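Keeping the lanes apart

Gravity flow racks get little attention in automation standards until a tote jams. At Lendport, the house rule for robot-served racks, dated 18 Aug 2020, runs to 10 clauses, and most of them concern the crate.

Clause 3 requires a guide rail between adjacent lanes. Clause 4 limits skew: a crate more than 5 degrees off the rail is squared before a pick is attempted.

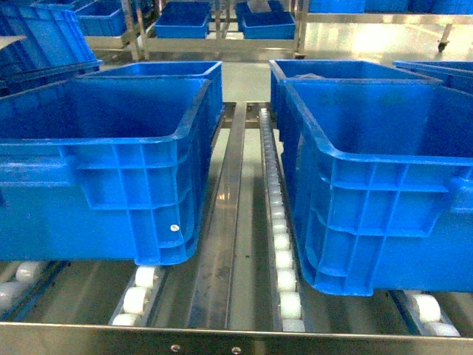

Crates in adjacent lanes of a roller rack, with a steel guide rail between them.

Gebreyes, the integrator, logged 3,518 picks in February under the rule. Of these, 209 were stopped for skew and passed to an operator. The firm wants the limit loosened for empty crates. Lendport has declined, citing wear on the rollers, and will review the clause when the next rack is installed.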